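11/05/2020

Sourdough day nine, and she's alive! I came down before breakfast and the jar had doubled, with a great dome of bubbles pushing at the cloth. I've called her Plusard, after the village where we had that enormous rye loaf on holiday, and I've been in to look at her so often that the kitchen door may as well stay open.

The February starter never did anything but smell of nail varnish. I blamed the flour, then the water, then the airing cupboard. Vilhjálmur said all along that I was feeding it too little and too late, and he was right, and I've told him so. Equal weights of flour and water, morning and night, and throw half away even when it hurts.

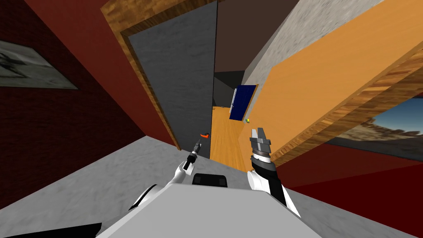
So today was the first proper bake. I mixed at eight, left it half an hour, added the salt and then did four folds with wet hands. By the third fold it had gone silky and was holding itself up in the bowl, which made me laugh out loud. I do love that moment! It goes from porridge to something that pushes back.

Shaping was less good. Too much flour on the board, so the seam wouldn't stick, and I ended up pinching it shut like a pasty. Into the basket, tea towel over the top, three hours while I did the ironing and rang Mum. 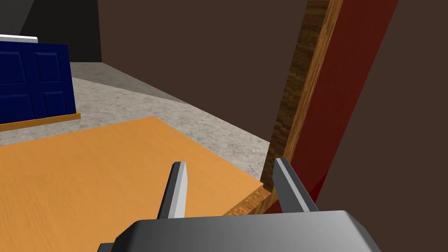 Drarum Home Bakers' Club — Members' Diaries

Oven as hot as it would go, with the old iron pot inside. I tipped the dough in slightly off centre and slashed it once down the middle — wobbly, but deep enough. Lid on for twenty-five minutes, then off for another twenty. When I lifted the lid it had sprung right up and split along the cut, with a proper ear on one side. I shouted for everyone to come and look.

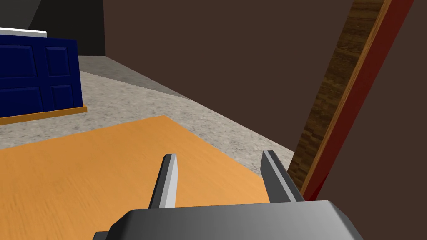 We were supposed to let it cool for an hour. We managed 10 minutes. The crumb was a bit gummy near the base and there was one cave big enough to lose the butter in, but the crust sang when I put it on the rack and the taste was wonderful, sour at the back and almost sweet at the edges.

Saved the heel for Lộc Đào, who gave me the rye flour, and left it on the wall in a paper bag. Next time less water, and rice flour in the basket. Must feed Plusard before bed.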